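Ticket 600 – Garkico cell, arm 2 – intermittent wrist encoder dropout
Opened by: Beathag Mowat
Status: monitoring

Arm stops with a wrist encoder fault when the last joint passes 68 degrees with the gripper pointing down. Clears on reset. No fault with the arm parked. Swapped the controller-side connector in April, no change. Current cable routing is along the link, one strap near the end of the link and one at the silver collar, with the thin wire looping under the wrist. 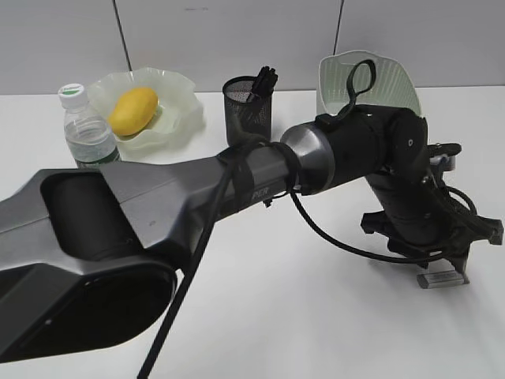 Lewis Forsyth: check the slack before ordering a cable. We had the same code on the Crichton cell and the collar strap was pinching the wire at full wrist rotation. Loosen it, rotate by hand with power off, then retension.

Done. Loosened the collar strap and gave the wire 22 mm more slack. Jogged the wrist through full travel at low speed – no fault. Then raised the gripper clear of the table and held position, brakes off, to watch the encoder value. Stable. Back row left as set for the sorting job: bottle, bowl, pen holder, basket.
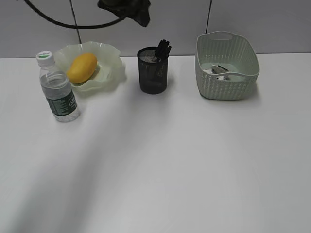 Fig. 2. Gripper raised, cable arc against the wall.

Next test is the sorting program with loose items on the table: bottle on its side, markers, erasers, paper scraps. Pen holder and basket start empty. Gripper waits at upper left. Watch the cable on the long reach to the right edge, where the far eraser is. 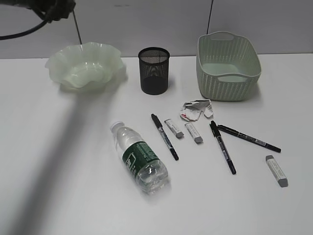
Cell log, vol. 2, p. 68

Ran the program at half speed, then full speed. No encoder fault in either run. Strap position marked with paint pen. Finlay Gunn to recheck tension at next service. Leave ticket open until then.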